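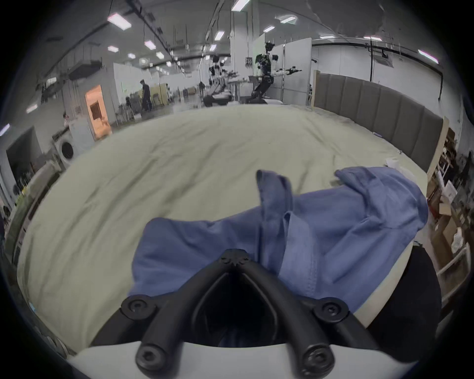
What an open day can tell you about a robot

Konrad Rüegg
Friday, February 14, 2020

The part of a robot demonstration I trust most is the part between demonstrations. I spent an afternoon at Bovimell's open day last week and came away with two pages of notes, most of them about a shirt.

Bovimell works on household handling: bedding, clothing, laundry in and out of a machine. The company occupies one large hall, and on open days it lets visitors walk between the stations with very little supervision. There was a timed program, printed on a card, with a slot every 12 minutes. The program drew the crowd toward the two-legged machines. I went the other way, to the bed.

The bed station is not in the promotional material. It consists of a large bed with a gray padded headboard, a pale sheet, and a blue button-up shirt. An operator holds a gripper by hand, with a camera mounted on it, and handles the shirt with it. The motion and the pictures are recorded together, and the recordings are used to train a policy that will later run on an arm with the same gripper. No arm is needed at this stage, and the operator supplies all the judgment.

I want to argue that this is the station a serious visitor should stand at, and that open days in this field would be more useful if they were built around it. I expect some disagreement. Aurora Calado, who runs the visits at Bovimell, disagreed with me on the spot, and I will get to her objections.

Start with the shirt. A rigid object has six numbers that describe where it is. Once you know them, and you know the shape of the object, you can plan a grasp and have a fair idea of what will follow. A shirt spread on a bed has no such short description. One side may lie out flat while the other is bunched. An edge stands up in a ridge, and from above it is hard to say whether the ridge is collar or sleeve. The placket is stiffer than the cloth around it, with its stitched seams, so it pulls differently. Lift the ridge and the rest of the shirt rearranges itself in ways that depend on friction with the sheet, and the sheet is itself soft and wrinkled. Every grasp creates a new problem of nearly the same difficulty as the old one.

An experienced person deals with this without much thought. The operator I watched would pinch a raised edge, draw it toward herself, pause, and let the cloth settle before going in again. The pause interested me. It did not move the shirt anywhere, and if you were scoring her by speed you would remove it. But the pause is when she finds out what state the cloth is in. A model trained on her recordings has to learn it too, and from the outside it looks like nothing.

This is the first thing a staged demonstration hides. A finished routine is tuned until the pauses are short. The visitor sees a smooth sequence and gives credit for smoothness, when the more relevant question is how the system behaves when the cloth does something it has not done before. At the bed station that happens every minute or so, and you can watch a competent hand respond to it. You then know what the robot has been asked to reproduce.

The second thing is the room. Household robots are often shown in a set: three walls, a rug, a lamp, everything in its place. Bovimell's bed stands in the working hall, under high beams and cable trays with rows of fluorescent fixtures overhead. Shelves off to one side hold cardboard boxes and white packaging. There is a front-loading washing machine against the far wall, and people walk through all day among the tables and chairs. None of this resembles a bedroom, and I heard one visitor say so with some disappointment.

I think he had it backward for the purposes of this work, with one reservation. The camera on the gripper sees whatever is behind the shirt. If the background is always the same beige wall, the model may come to depend on the beige wall. A busy hall at least breaks up the correlation, with people passing and things moved between sessions. The reservation is the lighting. Rows of overhead fixtures give flat, even light with soft shadows, and a ridge in a piece of cloth is read largely from its shadow. A real bedroom has a window on one side and a bad lamp on the other. I asked whether they record in homes as well. They do, but fewer hours than they would like, and I could not get a ratio.

The third thing is scale. The figure given to visitors was 300 recordings of a single shirt task before they attempt a first training run, and another 500 before they consider the result worth showing to anyone. I have seen larger figures and smaller ones elsewhere. What I had not appreciated until I stood there is what a recording costs in attention. The operator must reset the shirt to some new disorder each time, and people are poor at producing disorder. By the tenth reset the mess starts to look like the last mess. Bovimell handles this with a sheet of prompts (sleeve under, collar toward headboard, bunched right) that the operator works through in shuffled order. It is a paper solution and seems to work acceptably. I would have walked past it if I had followed the program.

Now to Calado's objections, which I will give as fairly as I can.

Her first was that the public does not come to see a person move a shirt. People come for humanoids, and if the humanoids bring in 40 visitors who would otherwise have stayed home, some of those visitors will end up at the bed. This is true as far as it goes. I would only point out that on the afternoon I was there, the card in everyone's hand gave them no reason to, and most of them did not. There were two humanoid machines out on the floor, black and white, one with its arms stretched wide and its legs bent, and that is where the phones were pointed.

Her second objection was better. She said that hand-held collection is an intermediate step, and that showing it prominently invites people to conclude that the robot cannot do the job. Visitors see a human doing the work and go home saying the whole thing is done by humans. She has had this happen. A local write-up of the July open day said nearly that, and it took her some effort to have it corrected.

I accept that the risk is real. I do not accept that the remedy is to keep the station at the margin. The misunderstanding comes from seeing collection with no account of where it leads. Put the bed station next to an arm running last month's policy on the same shirt, on the same kind of bed, and let people watch both. Include the failures. When the arm pinches two layers where it wanted one, a visitor who has just watched the operator separate two layers will know exactly what went wrong. That visitor has learned more in five minutes than the printed program offers in an afternoon.

Her third objection was practical — every visitor who leans over the bed ends up in the data, or blocks the light, or talks to the operator in the middle of a take. I have no good answer to that one. A rope would help. So would running takes that are not intended for training on public days, though she was not keen on spending operator hours that way.

I should be clear about what I am not claiming. I saw no evidence on that visit for how well the trained policy performs, and watching collection gives you none. It is possible to collect careful recordings and train something mediocre. Khunthong published folding results two years ago from a setup that looked much tidier than this one, and Cletmont has shown good towel work with a different approach entirely, using a fixed arm and no hand-held device. I am not in a position to rank them. My claim concerns what a visit is good for. You cannot measure a success rate by standing in a hall for an afternoon, and a demonstration that encourages you to think you can is doing you a disservice. You can, however, inspect a method. You can see how the resets are done, how the operator treats a bad grasp, whether a failed take is kept or thrown out. (Bovimell keeps them, labeled. I approve.)

One detail I would change. The gripper's two thick arms come together at a small hub, and the whole assembly takes up a good portion of the camera's view, bottom center. That is where the cloth is at the moment of contact. The operator can look around the tool by moving her head, and the model has only the camera. So the person closing on a collar may be acting on information the recording does not contain. I raised this with one of the engineers, who said the wide lens recovers much of it on the approach and that they are testing a second viewpoint at the wrist. I would like to see the comparison when it is done.

The next open day has not been announced. If you go, take the card and note when the humanoid slots are, and go to the bed while they are on.

Last updated: February 2020

Related
Buka and the problem of the second towel
Reading a success rate: what counts as a trial
Notes from a warehouse visit, part 2
Why I stopped timing demonstrations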